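# Zwei Arme, ein Tischtennisschläger und viele offene Fragen

Am Dienstag hat Jultent die Türen seiner Werkhalle geöffnet, und wer sich rechtzeitig angemeldet hatte, durfte für 60 Minuten zuschauen, wie ein zweiarmiger Roboter Dinge in die Hand nimmt. Das Programm heißt Plalel und soll nach Angaben des Unternehmens einmal Aufräum- und Packarbeiten übernehmen, in Sportvereinen, Verleihstationen und Lagern. Vorerst geht es um Tischtennis. Der Andrang war trotzdem groß: Auf der Gästeliste standen 200 Namen, eingelassen wurde in Gruppen.

In der Einladung war von »alltagsnaher Handhabung unter realen Bedingungen« die Rede. Real ist ein dehnbarer Begriff. Gearbeitet wird an einem hellen Tisch, auf dem wenig liegt, und der Boden davor ist mit rotem Klebeband markiert. In einem Vereinsheim sieht es gewöhnlich anders aus.
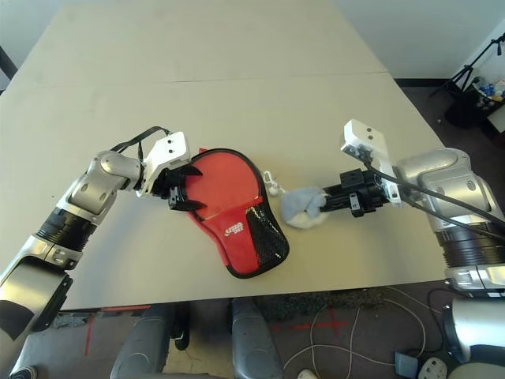
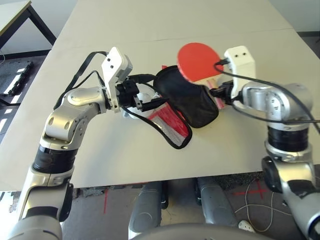 *Vorführung bei Jultent: Die Arme arbeiten an Zubehör für Tischtennis, im ersten Bild drückt ein Greifer außerdem ein kleines Stück Plüsch auf den Tisch.*

Dass Hüllen aus Stoff für Maschinen schwierig sind, bestreitet niemand. Sie knicken, rutschen und liegen jedes Mal ein wenig anders. Ein Arm muss die Hülle halten, während der andere mit dem Schläger hantiert — das sieht man gern, und in unserer Gruppe wurde geklatscht. Nur blieb die Frage nach der Trefferquote auch auf Nachfrage unbeantwortet. Man habe 300 Durchläufe aufgezeichnet, hieß es. Wie viele davon ohne Eingriff zu Ende gingen, wollte man »zu gegebener Zeit« mitteilen.

Auch beim Preis hielt sich Jultent bedeckt. Der Vertriebspartner Fovance verteilte eine Broschüre mit vielen Pfeilen und keiner einzigen Zahl in Euro. Für den ersten Probebetrieb ist der Verleih Nugroho vorgesehen, der nach eigener Auskunft zunächst 2 Plätze einrichten will. Ein Starttermin steht nicht fest — im Februar hatte es noch »bald« geheißen.

Wer selbst einmal Schläger in Hüllen gesteckt hat, weiß, wie schnell das von Hand geht. Der Hersteller müsste also zeigen, was der Aufwand bringt, und dafür reicht ein Besuchertag nicht aus. Eine weitere Vorführung ist angekündigt, dann auch mit Taschen, die Besucher selbst mitbringen. Anmeldungen nimmt das Unternehmen am Empfang entgegen.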